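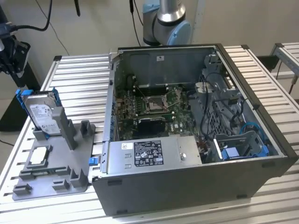 Dell desktop, side panel off, CPU socket empty. See item 14.

**Wasgate, ground floor: workshop, store and back office**
Electrical and fire safety walk-round, with comments
Tuesday, February 9, 2021
Checked by: Kimutai Shirima

Marks used: **OK**, **Not OK**, **Can't say**. I have used "Can't say" more than last time. The January sheet had a tick in every box, including the one for the emergency light over the side door, which has no lamp in it. I have not copied anything across from that sheet.

## Getting in and out

1. **Main door opens fully from inside without a key.** OK.

2. **Side door opens fully from inside without a key.** Not OK. It opens as far as the pallet on the other side. I was told the pallet is moved every evening. There is a green line growing along the bottom of it where it meets the wall, so I doubt that.

3. **Escape route clear, store to main door.** OK on the day. The yellow floor tape has worn away by the racking and people will start using that strip for boxes again.

4. **Exit signs lit and visible.** OK for two. The third is lit but sits behind an open cupboard door. The cupboard was open when I arrived and open when I left.

5. **Emergency lights tested.** Not OK. Side door, no lamp. The others came on with the key switch, but I only held them for a minute, and a minute tells you very little about a battery that is meant to last three hours. The log says "full test passed" in the same pen and the same handwriting for six months running. I would like to see whoever did it do it again with me standing there.

## Fire

6. **Extinguishers in place, pin and seal intact.** OK, apart from the one by the kettle, where the seal is gone. The pin is in. Gauge in the green. Treat as used until the service firm has looked at it.

7. **Extinguishers serviced in the last year.** Can't say. The labels say Cemholm. The office has an invoice from Cemholm for 257, paid, with no list of which units were done. One of ours has no label at all. Ask them for the list before paying the next one.

8. **Right type for the room.** Not OK in the back office. Water only, next to the server cupboard. Needs a CO2 unit on that wall.

9. **Alarm call point tested.** OK. I pressed the one by the main door myself. Loud enough in the workshop. In the store with the roller shutter down it is quiet, and I would not want to rely on it with the heater fan going.

10. **Waste paper and card kept away from heaters.** Not OK. Flattened boxes stacked against the convector in the store. I moved them. They will be back.

## Electrical

11. **Fixed wiring report in date.** Can't say. There is a certificate in a plastic sleeve by the consumer unit but the date has faded and the second page is missing. Rashidi did the work, according to the sticker. They should have a copy and I have asked for one.

12. **RCD test button.** OK. Tripped at once and reset.

13. **Extension leads: one per socket, none joined together.** Not OK. Two joined in the back office, feeding the heater, the printer and a lamp. The heater must come out of that today. The plug was warm to the hand. A sign saying "DO NOT UNPLUG" does not make it safe.

14. **Equipment under repair: unplugged before covers come off, power supply left closed.** Can't say for the whole room. The rule on the wall is fine as far as it goes. It says to switch off at the socket. It should say to take the lead out of the back of the machine as well, and it should say plainly that a power supply is never opened here, whatever the video on the internet says. Please reprint it with both.

15. **Portable appliance labels in date.** Not OK. The register gives 200 items. It gave 200 items last year too, and the year before that, and in that time we have bought a laminator, two heaters and a new vacuum cleaner. Either something leaves each time something arrives or the number is being typed in from memory. I checked a handful by hand. The laminator has never been tested. The old kettle has a label saying it passed, and a split in the flex you can get a fingernail into. Kettle taken out of use and the plug cut off.

16. **Quote for new testing contract.** Not really a check, but it was left on my clipboard. Brurkex want 1,670 for the year. That may be fair. The quote says "full compliance guaranteed", and I don't know what that means and I don't think they do either. I'd want to know how many items, how long they expect to spend, and whether they open the plugs or only look at them.

## Slips, lifting and storage

17. **Floor dry and even.** Not OK at the sink end. Lino is lifting at the join. Tape is not a repair.

18. **Racking upright, bolted, load signs shown.** Bolted, yes. Load signs missing from bay 9. The heaviest boxes are on the top shelf of that same bay. Bring them down to waist height.

19. **Steps and ladders.** OK for the three-tread steps. The wooden ladder has been painted, so I can't see the state of the wood under it. Get rid of it.

20. **First aid box.** Complete, with the eyewash out of date. The accident book has no entries since before the summer. I find that hard to believe of a place with this many box knives.

## To be done

| Item | What | By when |
|---|---|---|
| 2 | Move pallet, keep it moved | Today |
| 13 | Heater out of the joined leads | Today |
| 5 | New lamp, then a full-length test, witnessed | This week |
| 6, 7 | Extinguisher by kettle; list from Cemholm | This week |
| 18 | Empty top shelf, bay 9; order load signs | This week |
| 14 | Reprint the wall notice | Next week |
| 8 | CO2 extinguisher, back office | Next week |
| 11 | Copy of report from Rashidi | Chase if nothing in ten days |
| 15 | New register, made by walking round | Before any contract is signed |
| 17 | Lino at the sink end | End of the month |

Please don't tick these off from the office. Write what was done and put your initials next to it. If it wasn't done, leave the line blank and I'll find it on the next round.

K. Shirima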